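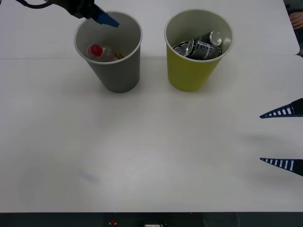 Subject: Re: [cell-users] left arm drops into cup on resume

Replying inline, sorry for the delay, been at the Bellville bench most of the day and only now getting to mail.

> We saw the left arm come down hard after a pause last week.
> Operator hit stop, cleared the stop, hit resume, and the arm
> went straight for the last target at full speed instead of
> the slow approach. No one hurt but it crushed a cup flat and
> bent the finger mount. Has anyone else had this? We are on
> the Firnow controller with the stock sorting job, two arms,
> bottles in one cup and cans in the other.

Yes. Same thing, same job. We have the gray cup for bottles and the yellow one for cans, left arm works over the gray. Ours went wrong the same way, stop in the middle of a place move, clear, resume, bang. Took us far too long to get it to repeat so here is what I have.

It only happens if the stop comes when the gripper is already over the cup. Stop it out over open table and resume is fine, slow approach every time. I ran 373 resumes over two days with the cups swapped for foam blocks. Bad drop on 3 of them. All 3 were left arm, all over the cup. Never got the right arm to do it but I would not trust that, it does fewer place moves in our job.

> Is it the speed limit getting lost, or is it the target?

Speed limit, I'm fairly sure. Target is correct in the log every time. What I see is the limit set to 200 mm/s before the stop and then just not there after the clear. Blank field. Controller takes blank as "use job default" which for us is the fast one. So the arm is going to the right place, way too fast, and the cup is in teh way.

> Our integrator says to turn down the job default and forget
> about it.

Please don't forget about it. Turning down the default does hide the drop, we did that too for now, but anything else that reads the blank field will still get it wrong. The force limit sits in the same block and I have not checked whether it goes blank as well. If it does then slow is not safe either, just slower. Going to test that next, on foam.

> Do you reach in while it is paused?

We used to. That is the part that bothers me. People reach in from the far side to stand a cup back up or pull out a can that landed crooked, and everybody treats the pause like the arm is off. It's not off. It is holding position with power on. New rule here until there is a fix:

- pause is not enough to reach in, use the full stop
- hands back behind the far edge of the table before anyone clears
- whoever reached in is the one who clears it, no calling out "ok go" across the room
- after a clear, send the arm home by hand control first, then start the job over. No resume at all.

Last one costs us some time on each stop. Fine.

One more thing, check the finger mount even if it looks ok. Ours looked straight and was not, the tip was off by 2 mm and we were chasing bad grasps for a whole morning thinking it was the camera calibration. Put the gripper tip down against a square and look at it from the side. The Rivton mounts have a thin spot behind the second screw, that's where ours cracked. No idea if the newer ones are thicker.

> Did you report it?

Yes, sent in with logs from all the bad ones. Got an auto reply and then a question about firmware version, which was in the report. If you have logs please send them too, esp. if you ever see it on the right arm. The Åberg site runs the same controller with a different job so if anyone from there reads this, could you try a stop over the bin and look at the limit field after clear? Don't need to resume, just read the field.

Will post the force limit result when I have it. Have to give the bench back in a bit so might not be today.

> Also what foam are you using

Packing foam out of the shipping crate, cut to cup height. Nothing special. Tape it down or it walks.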